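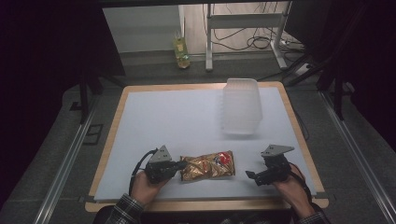
Forums > Kitchen & Pantry > Storage

Chips going stale in two days

stalthorpe_jen
Humid here since June and an opened bag is soft by the second night. Clips do nothing. What are you all using?

Clindo
Roll the top down and use a rubber band. Squeeze the air out first.

arash_e
Rubber bands perish. I tip mine into a tub with a proper seal - good for a week.

Clindo
A tub has more air in it than a rolled bag. Never seen the point.

kiani243
Depends on the lid. Mine go in the freezer, bag and all. They don't freeze hard and the flavour is fine.

arash_e
Tried that, they tasted of peas.

stalthorpe_jen
Going with the tub. Freezer's full of bread anyway.

Recent topics
Flour moths again
Best colour labels for jars
Rice in bulk, 216 replies

Contact us | © Podbridge Forums | Back to top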